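Re: [gripper-users] left finger lets go of hems
From: Dardo Leiva
May 28, 2024

> Ours drops cloth on the left side only. Prisach says to tighten everything. Has anyone tried that and kept their fingers?

I followed the Prisach advice once. The linkage went so stiff that you needed both hands to close it, and a third for the laundry.

What worked on our Lucero unit was backing off the two large pins at the base of the inner bars, squaring the fingers by eye, then nipping the pins up again, left first. Check the blue pads while you're in there. We change ours after about 4000 grips, or whenever Stesero remembers to post them.
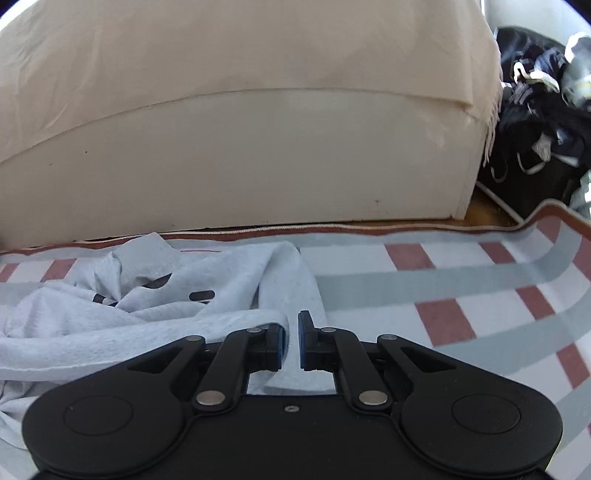 *Left pad against the grey garment, hem over the left finger.*

Test on something crumpled. A flat tea towel will flatter any gripper. I do 25 grabs and allow myself 2 drops before the screwdriver comes out again.

Does anyone have spare pins for the older Sirkia linkage? I've been quoted August.

Dardo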